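# Nonlow Table Underlay

A quiet layer for under the tablecloth. Sold by the metre or cut to size. Made by Grillstead in off-white, because it spends its life in the dark and has no need of a colour range.

**Now back in stock in both widths.** The wide roll was held up over the holidays and went out again from 6th January. If you were on the waiting list, your order has already left. If you were on it twice, please check before you open the second parcel.

## What it does

A tablecloth on a bare table slides. It slides when you reach for the salt, and it slides a good deal further when a child gets up in a hurry. The Nonlow goes in between and holds on to both of them. It also takes the clatter out of plates, and it softens the edge of the table so the cloth hangs in a fold where it used to hang in a crease.

The top face is brushed cotton. The underside is a dotted natural rubber that grips wood, laminate and glass. There's no glue in it and no smell to speak of after the first day. On the first day there is a smell to speak of. 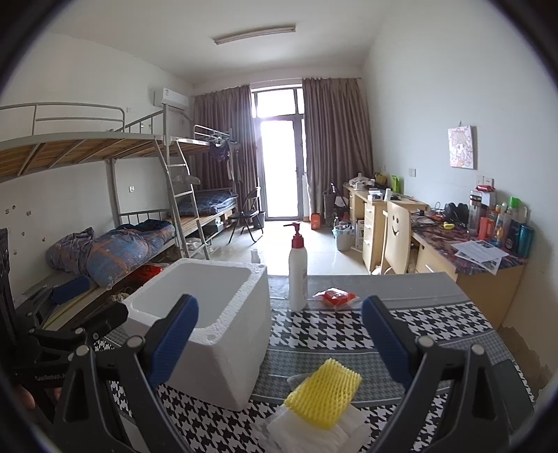
Grillstead has tried to make it thicker more than once. Thicker sounds better and sells better, and a wine glass on it leans like a tourist on a ferry. We asked them to go back to 3 mm and they did, with some sighing. At that thickness you can still write a cheque on the cloth above it, should you be the last person in the country doing so.

## Sizes and care

| | Narrow roll | Wide roll |
|---|---|---|
| Width | 600 mm | 1,000 mm |
| Thickness | 3 mm | 3 mm |
| Sold by | Metre | Metre |
| Wash | Cool, gentle | Cool, gentle |
| Dry | Flat, in shade | Flat, in shade |
| Tumble dry | No | Still no |

Narrow suits desks, sideboards and the sort of table that folds down from a wall. Wide suits most dining tables. For anything wider, lay two strips side by side and let the edges meet. Don't overlap them. You will feel the ridge every time you put down a mug, and so will your guests, who will be too polite to mention it and will talk about it in the car.

## Cutting and fitting

Cut the underlay a finger's width short of the tabletop on every side. Ordinary kitchen scissors will do it. Turn it rubber side up, mark it with a soft pencil, and go slowly around curves.

Lay it out the evening before if it has come off a tight roll. It will look like a scroll and behave like one. A few heavy books at the corners settle it down by morning.

Round tables are best done with the table turned upside down on top of the underlay and traced. Get help lifting. We had a long letter last March from a customer who did not get help lifting, and although it was very well written we don't need another.

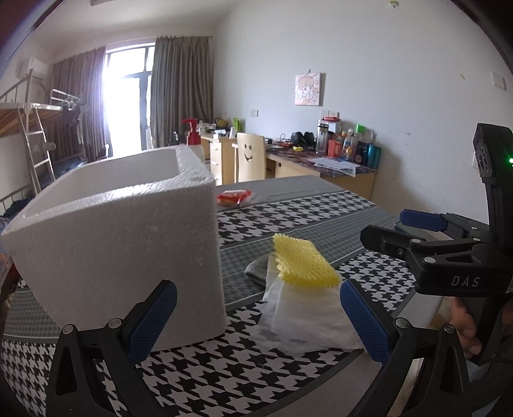
Getting the cloth straight is the other half of the job, and your choice of pattern decides how much that matters. Plain cloth forgives nearly everything. Florals forgive the rest. A cloth with lines in it forgives nothing, so you may as well use the lines. Take a black-and-white houndstooth with grey bands running across it: pick one band, run it parallel to the nearest table edge, and smooth outwards from there with the flat of your hand. Ignore the small checks while you're at it. They will look crooked if you stare, and that's just what houndstooth does to people. Once the band is true, press down lightly along the middle and the underlay will hold it there through breakfast.

## What people have told us

> "I bought it for the noise. We live over a dentist and my family sets the table as if dealing cards. It is a lot better. The dentist has not said anything, but then he never did."
> - Chiamaka Okoro

> "Good grip. It was 4 cm longer than I ordered, which I trimmed off and now use under the dish rack. Will not be returning the 4 cm."
> - Benedikt Ruchti

> "Works well on our old pine table. Less well on the garden table, which has slats. I see now that the page says this."
> - Catarina Loureiro

The page does say this, just below.

## Not suitable for

- slatted or mesh tables
- freshly oiled or waxed wood (leave it 4 weeks)
- hot pans straight from the stove, with or without a cloth on top
- cats who have already decided

## Ordering

Cut lengths are made up at our Tallcombe workroom and can't be returned unless we got them wrong. Whole rolls can come back unopened. Measure the tabletop, not the tablecloth, and give us the figures in millimetres. For odd shapes, send a sketch to Modupe Briggs at the cutting bench. She doesn't mind a bad drawing as long as the numbers are on the correct sides.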